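Pre-visit safety check, bedroom demo, open day (October)
Checked by: Lacey Horrocks. Second pair of eyes: Geert Martens
Site: Kidwood show flat, robot from Gidell

Tuesday, doors 2 pm. Did this fast, ask me if you can't read a comment.

## Hands

- [x] Fingertip pads on, all four fingers, both hands. OK
- [x] Finger joints, slots clear, no lint. Bedding sheds, recheck at lunch
- [x] Ribbed covering on palm, no snags. OK
- [ ] Spare pads in the Himix box. Box is there, pads arent. Floor to bring

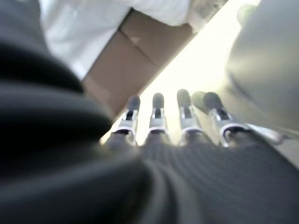
Geert wants the pads wiped between groups, fine by me, cloths are under the sign-in desk. Whoever is on shift writes initials on the sheet. Last time we had 11 groups and three sets of initials.

## Bed task

- [x] Duvet folded lengthwise before each run
- [x] Fringed cushion up at the headboard, tassels well clear of the hands
- [x] Cables along the forearms, some trailing, keep an eye on them
- [ ] Runner on the right side. Slides if people lean on it. Amrit to pin or take off
- [x] Grip on front edge of duvet only, no pulling on the sheet 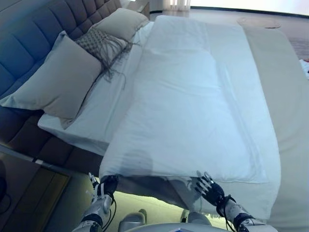

## Visitors

- [ ] Floor tape, room side. Not down yet!! Mwanaisha has the roll
- [x] Stop button tested twice, person on button does not do the talking
- [x] No kids past the tape, even for photos
- [x] Headcount limit on door. 81 booked for the afternoon, so strict slots
- [ ] Handouts. 208 printed, old phone number on the back, cross out by hand

## Covers and sleeves

- [x] Black covering at wrist on, but bulges over the lower part of the fingers
- [x] No tears in the ribbed fabric
- [ ] Amrit to recheck sleeve after the first hour, it creeps foward

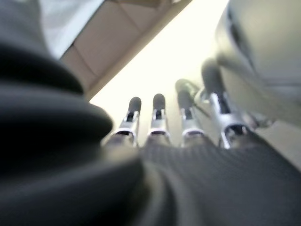 *Hand check, fingers and black covering.*

Open items: pads, runner, tape, handouts, sleeve recheck. No tape = no demo. Text me when its down, I'm at the Pandey desk till one.

L.H.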